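From: Gisela Kohlhase
To: joinery-repair list
Date: 23 September 2018
Subject: Re: Binding leaf at Utville, opening out of parallel

Shahab Shojaei wrote:

> The opening measures 1,000 mm between the rabbets at the head and 985 at
> the sill. The old leaf was planed to follow it and still binds on the
> latch side every August. The shop has supplied a replacement at 1,018,
> solid wood, stile and rail, with two arched panels. Site people want me
> to scribe it to the opening and hang it next month. Two questions.
> First, do I take the whole taper off the latch stile, or split it?
> Second, is the seasonal binding going to come back whatever I do? Yulan
> thinks the panels are pushing the stiles apart and wants them run
> through the table saw and refitted loose.
>
> The wall is stone and I would prefer to leave the jambs where they are.
>
> Shahab

Shahab,

Taking the second question first, as the answer changes how much you cut.

A stile-and-rail leaf moves in width by the movement of its two stiles. The rails run with their grain across the door, and wood hardly moves along the grain, so for practical purposes the rails hold the width constant. The panels should float in their grooves and contribute nothing. If a panel has been glued, pinned through the molding, or painted in solid, it will contribute a great deal, and it will do so at the worst time of year.

So before anyone runs a saw, find out whether the panels float. Look at the edge of the paint or varnish where panel meets molding. A panel that moves leaves a line of bare wood in the dry season. If you see no line on a leaf that has been through a winter, it is stuck. The new leaf has not been through a winter, so for that one you have to ask the shop what they used in the grooves.
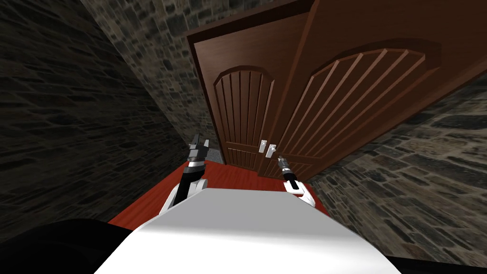

Yulan is right that panels can do this, but on the old leaf I would check the joints before blaming them. If the shoulders of the rails are tight to the stiles, nothing has been pushed apart. If there is a gap at the shoulder, measure it at the top rail and the lock rail separately. A gap at the lock rail only usually means a failed tenon from years of slamming, and loosening the panels will not touch it.

An arched panel has one further trap. The groove in the curved part of the top rail is often cut to the same depth all the way along, while the panel is fitted tight at the crown so that it looks centered. When it swells it wedges at the shoulders of the arch, well before the straight sides run out of room. Ask for clearance there as well as down the sides. 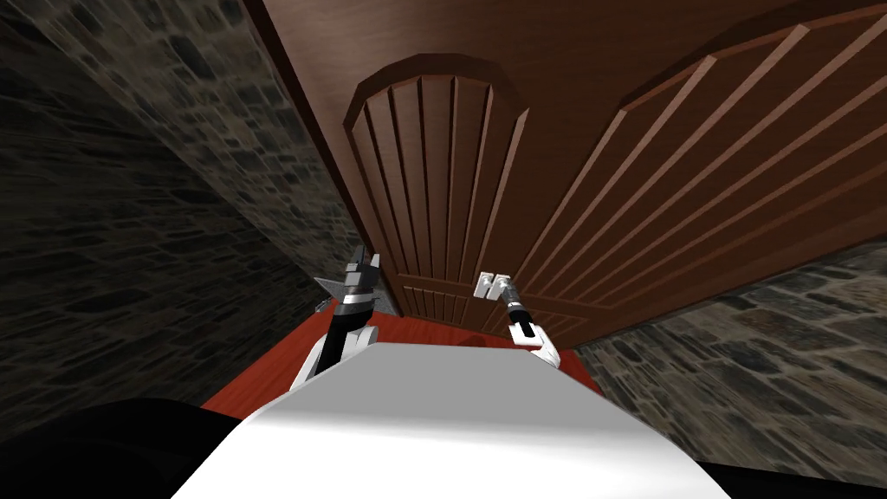

Reddish-brown leaf with two arched panels, stonework on both sides.

Now the taper. The difference is 15 mm over the height, and I would not take all of it off one edge. The latch stile would then be visibly narrower at the foot than at the head, and the lock case would sit at a different backset from the one marked. Split it between hinge and latch sides if the jambs themselves lean equally. Put a plumb line on both first. Szu-yu Ko had a pair of openings at Bamside where one jamb was plumb and the other had the entire error, and in that case the hinge side stays square and all the work goes on the other edge, like it or not. A leaning hinge line makes the door swing by itself.

Remember that the 1,018 includes the shop's trimming allowance. Check with them that the stiles were made wide enough for the allowance to come off and still match.

On clearance: fit to the measured moisture content of the wood on the day, and do not go by the calendar. If the leaf is still dry from the shop, leave more on the latch side. If it has been standing in the building all summer, leave less. Seal the top and bottom edges before hanging. Most of the August trouble I have been sent to look at was bare end grain on the stiles at the bottom, over a floor that gets mopped.

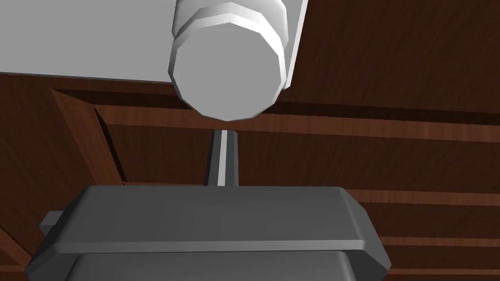

White knob and panel, with reddish-brown planking behind.

Hardware, briefly. Mbali Engelbrecht asked off-list whether a heavier knob set would help pull the door into the rabbet. It will not. The latch only has to find the strike. If it needs force, the leaf is twisted or the stop is wrong. Sight across the two stiles with winding sticks, then move the stop to suit and leave the strike alone until the end.

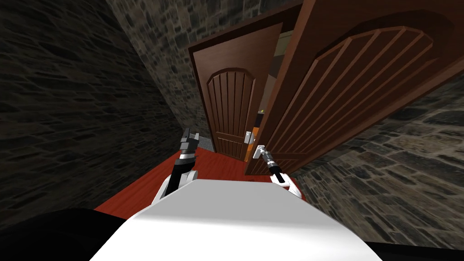

For hinges I would use three, with the middle one closer to the top than to the center. The Söderlund pattern with the adjustable knuckle is fine if you can get it -- the adjustment is small, so do not count on it to absorb any of the taper. The Tundik ones need a deeper mortise than their sheet shows. Cut one and test before cutting the other two.

Please post the plumb readings for both jambs, at head, middle and sill, and the moisture content of the new stiles. I would hold off on cutting until you have them.

Gisela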